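Household Systems, Unit 5: Bins, Straps and Small Loose Things
Course handout, spring term. Please bring it with you to the April practical.
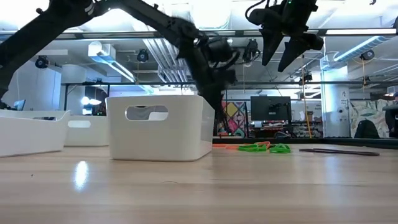 Fig. 1. White open-top bins on a wooden tabletop, with straps and green bands lying beside them.

Welcome back, everyone. Last unit we spent our time on shelves and drawers, and I know a few of you went home and emptied a closet or two (I got the emails, and I loved them). This unit is smaller in scale but I think it's the one you will use most. We are going to talk about the long, thin, bendy things that every home and every workroom collects: straps, cords, bands, ties, loops, the odd length of ribbon. They don't stack and they don't stand up. Put two of them together in a drawer and by the end of the week you have a knot.

Starting on the table

Always sort on a clear, flat surface with the bins already standing on it. I used to tell people to make their piles first and go find containers afterward, and I've changed my mind about that over the years. When the bins are there from the start, your hand has somewhere to go. Set them within easy reach, and leave yourself a good stretch of bare table to one side where things can lie flat while you look at them.

In Fig. 1 you have a fair example of a cluttered table. The dark gray strap is lying out flat by itself, and that one is easy, you could roll it up in a moment. The green bands are the ones to think about. They are in a tangle, and there's orange lying under them, so you would want to free the green before you pull on anything else. Tugging the longest piece first is the mistake we all make, me included, and it nearly always makes the knot tighter.

The order I'd like you to follow in the practical:

Lay everything out and take away whatever is already free.
Loosen the tangle from the middle with your fingertips, working outward.
Lift the loops off one at a time, and put each one down away from the rest.
Roll flat straps from the buckle end if there is one, or from either end if there isn't.
Bin by kind first. Color can wait.

Choosing the bin

Plain white plastic is a perfectly good choice and I won't hear a word against it. It wipes clean, and a green band or an orange cord shows up well against it. Rounded corners are nice too, as crumbs and fluff don't wedge themselves in the way they do in a square box. What I care about most is the handle. An oval cutout, like the ones in the figure, lets you get your fingers right through and pull the bin off a shelf with one hand. One warning though: a cutout is also a hole, and thin cords will find their way out of it. Keep the fill line below the handle and you'll have no trouble.

The Nesora sheet in your folder compares lidded and open bins in more detail. For things you reach for every day, I would go open-top. Lids are for the attic.

A word about quantity

For the Sirngate project, our spring group went through the whole supply room and listed 2,754 separate items, and roughly 100 of those were bands and straps that had no home at all. They ended up in 6 bins with room to spare. I bring this up because students tend to overbuy containers in the first flush of enthusiasm (such a happy feeling, a stack of new bins!) and then have to store the storage.

Before the practical

Read the Lombardi chapter on sorting by use, skipping the part on garages unless you have one. Then choose one drawer at home and do the tangled things only. Write half a page on what was in it and how you grouped it. If you're borrowing bins from the Taseck cupboard, sign the sheet inside the door and bring them back empty, please.

Written work is due 8th January, in the tray or by email, whichever suits you. Late pages are fine if you let me know first.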